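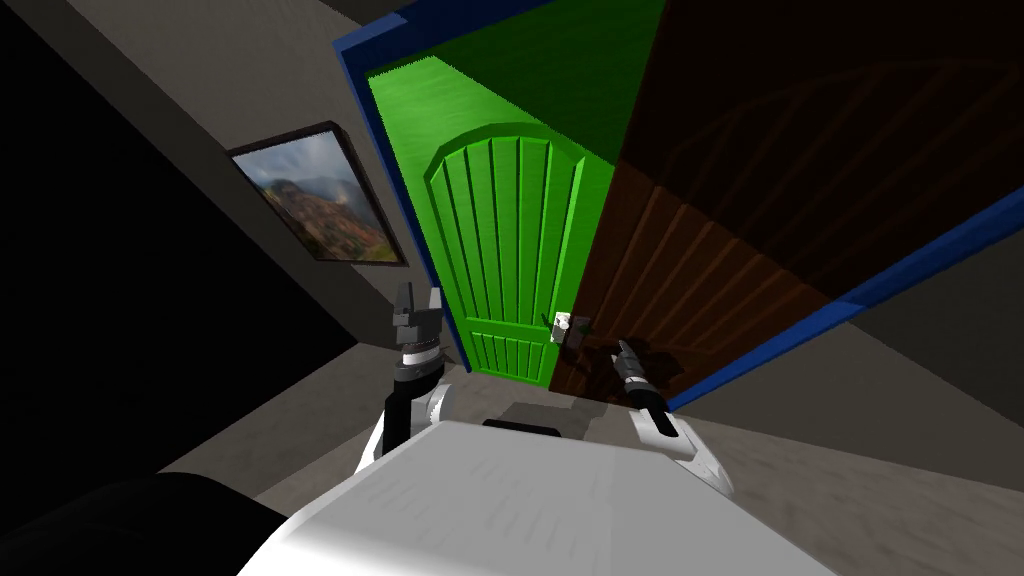
June, bindery notebook, 2:15 pm

Continuing the repair on the Cisside run. Finished the staples on the second short box. Kanini Were pulled the rusted ones yesterday with the thin lifter and left the loose covers interleaved, so I only had to match and reset. Used the original holes throughout. Two issues had a third hole from an old repair and I left those alone.

Issue 15 of Mansilla: spine roll is worse than the intake sheet says. Put it under boards and light weight, blotter both sides. Check tomorrow before adding anything heavier. The centerfold is detached at the lower staple only. Color is good inside, cover has a crease through the logo that breaks the ink. No touch-up, the owner asked for none.

Kadach, the 2017 reprint volume: glue on the text block has gone brittle and pages drop out whenever it is opened past the letters page. Tried the PVA and methyl cellulose mix on the scrap copy first. Too wet, the coated paper cockled. Second try with less paste in it went on better. Will not touch the good copy until the scrap has dried overnight and I've flexed it.

Catalog: Pedia still has the annual listed ahead of the crossover it follows. Story order and print order don't agree there. I filed by print order and put a note on the divider. Box 924 is now full, start a new one for the one-shots.

To do
Backing boards, magazine size, nearly out
Ask Kanini which sleeve she used on the oversize issue
Sharpen the small bone folder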